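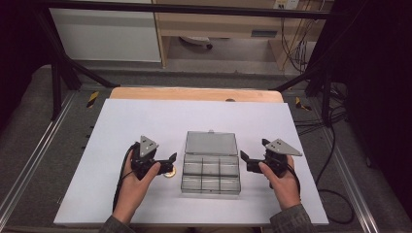
Sorting Small Things Into a Compartment Box

Wash a new plastic box in warm soapy water and let it dry with the lid open. Check that the clasp holds before you fill it.

Work on a plain, light surface. Coins, washers and beads are easy to lose on a patterned cloth.

Decide what goes where first. With six compartments, give the two nearest you to whatever you use most. Stop filling a little below the dividers or pieces will slide over when the box is carried.

Flat coins are hard to pick up. Slide them to the edge of the table, or put a sheet of craft foam underneath.

Label the lid with masking tape. Store the box flat, never on its side.

Next tip: Cleaning Drawer Runners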